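4. What changed for the night staff

Doors came up in every interview I did at Rornirholm, so I'll begin with those.

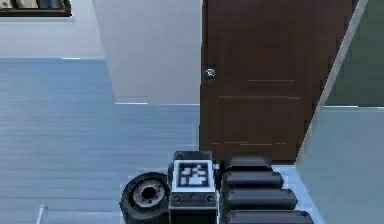
Figure 3. Simulated view from the arm, with the gripper in front of a brown door with a round silver knob.

4.1 Doors and who opens them

Before Storedance came in, the night porters pushed the linen trolleys themselves and held each door with a hip. Siyabonga Hlongwane reckoned he did 87 doors on a bad shift, and he was quite proud of it! Now the robot does the long corridor and two porters look after the rest.

I'd expected people to grumble about their jobs. A few did, but mostly they talked about waiting – standing behind the machine while it sorts out a knob (the round ones are the worst, they all agreed) and wondering if it's rude to reach past. Nokuthula Nel always reaches past. Pieter Sithole won't, as he was told off for it in July.

The other change is the chat. Porters used to stop at the ward desks on the way through, and 70 per cent of the nurses in our survey said they missed that. I come back to the desks in 4.2.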